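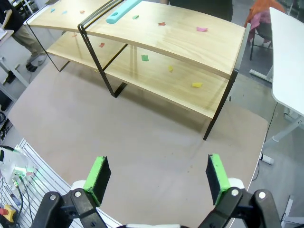 I cleared off the craft table on Tuesday, and it took most of the evening. I had been putting it off since the spring cards, which is to say since I stopped caring where anything landed. I finish a project, I push the leftovers to one side, and I start the next one in whatever space is left. Eventually there is no space left.

The little two-tier shelf was where most of it ended up. I bought that shelf to get things up off the table. It has light wood boards and a thin black metal frame, and for the first month I kept ink pads on top and punches underneath, and I was pleased with it. Then I started setting down pieces of paper on it while I worked. A shelf at elbow height is a very easy place to set down a piece of paper.

So this post is about scraps, mostly. If you came for the card tutorial, that will be up when I have a clean sample to show.

I make paper mosaics. I have mentioned them here before but I get new readers now and then, so briefly: I cut or tear colored paper into small squares and glue them onto card, close together, to make a picture. Fruit, houses, fish, a lot of leaves. The squares don't need to be even. Uneven ones look better to me once they are down. What this kind of work produces is an enormous number of small bits of paper, some of which get used and some of which do not, and the ones that do not are still perfectly good paper.

That is the whole problem. If they were trash I would throw them away.

I started with the top board of the shelf. Blue, red, green, pink, an orange-red that I could not match to anything. I picked them up one at a time and put them on a white dinner plate so I could see the colors. Then the lower board, where there were a red, a green and a couple of yellows. It doesn't sound like much when I write it out, but the shelf was only the shelf. After that came the two drawers, the shoebox, the other shoebox, and the envelope marked "sort later" that I wrote on in a previous apartment.

My first attempt at sorting was by color and size both. I gave up on that fast. I was holding a scrap of green in one hand and trying to decide whether it counted as small or medium, and it was nearly nine at night. Size doesn't matter for what I do. If a piece is too big I tear it. So I dumped everything back together and went by color only.

The colors I ended up with were red, orange, yellow, green, blue, pink, brown, and a last group for black, white and gray. Purple went in with blue. I don't use much purple. The orange-red gave me some trouble, and there was more of it than I expected once I got into the drawers. I think it was left over from the poppies. It went in orange, because the red group was already the biggest.

Crumpled pieces I kept if they would flatten. I put them between two sheets of printer paper and ran the back of a spoon over them. Most come out fine. Paper that has been folded hard keeps a white line where the color has cracked, and I only keep those if the color is one I am short of. Anything with glue on it went in the recycling, or the trash if it was really caked.

I was strict about one thing, which is paper smaller than my thumbnail. It all went. I have kept tiny bits for years, thinking I would use them to fill gaps, and I never do. When there is a gap I tear a new piece to fit it. The tiny ones also stick to my sleeves and turn up in the kitchen.

For storage I had bought a set of flat clear boxes from Dodari. They come 28 to a pack, which is far more than anyone needs for paper, but they stack and the lids click shut properly. I used one per color and then a second one each for red and green. The rest of the boxes are in the closet. I have thought about beads, but I am not going to take up beads in order to use boxes.

I tried envelopes before this and they do not work for me. I can't see into them, so I forget what is there and cut into a fresh sheet. I also tried a jar with everything mixed together, which looks very nice on a windowsill and is useless when you want eleven pieces of yellow.

A reader, Anca Surdu, wrote to me a while back to say she keeps hers in an old recipe file with the scraps clipped to index cards. I liked the idea and I did try it. For larger offcuts I think it is the better way. For squares the size of mine it meant a lot of clipping, and I kept dropping them. She does quilting patterns in paper and her pieces are bigger. If yours are too, try the recipe file before you buy boxes.

Once the paper was sorted I wiped the shelf. I use a barely damp cloth on the wood and then a dry one straight after. There was a drip of glue on the underside of the top board, and I have no idea how it got there. It came off with a fingernail. Paper dust gathers where the metal meets the boards, so I went along those places with a dry paintbrush, an old one with stiff bristles. Then I wiped down the table, which needed it more. The top is plain tan and shows every mark. Some of the scuffs are permanent and I have stopped scrubbing at them. The dark specks I went after with warm water and a little dish soap.

I had also collected a number of things on the table that were not paper and did not belong there. A tape measure, a phone charger, hair ties, a birthday candle, and the instructions for the Ene lamp, which I have owned long enough that I no longer need to be told how to turn it on. There were three glue sticks with no caps and two caps that fit none of them. I threw out the glue sticks and, after some thought, the caps.

Now for what went back on the shelf. I moved it to the left side of the table, since I am right-handed and it had been in the place where my cutting arm wants to be. I don't know why it took me so long to move it. The color boxes are on the lower board in two stacks, reds and warm colors on one side of the middle frame and greens and blues on the other. The frame makes a natural divider. The top board has the scissors, the tweezers, the good glue, and a shallow dish.

The dish is the part I am counting on. Loose pieces go in the dish while I work and get put away when I stop. If it fills up, I stop and sort it. It is a small dish on purpose. I used the Gridiretti saucer with the chip in it, the last one left from that set, and I had been wanting a reason to keep it.

The bigger sheets are still a mess. They are upright in a magazine holder and they slump. I had a look at the Drakard flat file in the used furniture place on the way to work and it is beautiful, but it is the size of a stove and I would have to get rid of a chair. I am going to try a cardboard portfolio first. If any of you keep full sheets in a small room and have a way that works, please leave me a comment, especially if it doesn't need wall space. I don't have any wall left.

I had one more thing I wanted to do while the boxes were open, and that was use some of it up. I have decided on a market stall, all fruit and awnings, which should take care of a lot of the red and green and nearly all of the orange. I sketched it in pencil on a piece of gray card before I went to bed. The awning will be striped, pink and white, and I have plenty of pink because I bought a pad of it by mistake.

Yellow I am low on. There were a couple of decent pieces on the shelf and not many more in the drawers, so the lemons will have to be few, or I buy a sheet. I am trying not to buy a sheet.

It is now the end of the week and the dish has been emptied twice. The lower board still has only boxes on it. I did find a square of blue in my slipper this morning, and I put it in the blue box.

Next post will be the market stall, or at least the awning.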